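Battery notes on the Grernine band, two months in

I replaced my old fitness band with the Grernine in February, mostly because the old one stopped holding a charge past lunch. The new one has a 45 mAh cell, a small monochrome screen and no microphone. I keep notifications on, continuous heart rate off, and brightness at level 2.

With those settings I get six days between charges. Turning on continuous heart rate cuts that to three. Sleep tracking costs less than I expected – a few percent a night, going by the log in the Maline app.
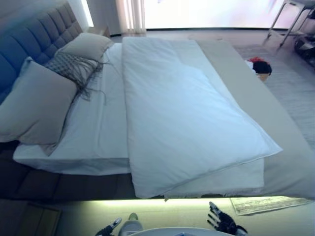 The log itself is the weak part. Maline exports a CSV, but timestamps are in UTC with no offset column, and any sync interrupted halfway writes the same rows twice. My last export had 3604 rows, and 878 of them were duplicates. A short script fixes it, though you have to match on the sensor reading as well as the time.

Bohdan Moroz wrote to say his band drops its connection whenever the phone goes into power saving. Mine does too. Exempting the app from battery limits cured it here, at some cost to the phone.

Firmware updates still need the charging clip attached and the app open on screen. Allow 20 minutes.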